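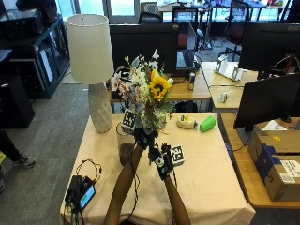
Rónán Hegarty sent me the Zorkura write-up in May and I've now read it 2 times. The pitch is that 1,933 glove recordings can teach an arm to arrange flowers. Maybe. The test used seven bouquets — all from the same training set.
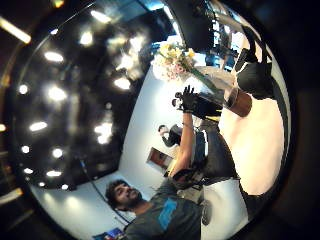
I'd want unfamiliar stems, a different vase and a stranger's hands before I believed the success rate. Ultan Flanagan thinks I'm being stingy. I asked him for the failed runs and I'm still waiting.

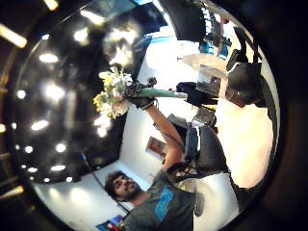 Bouquet in a gloved hand, stems wrapped in teal-green.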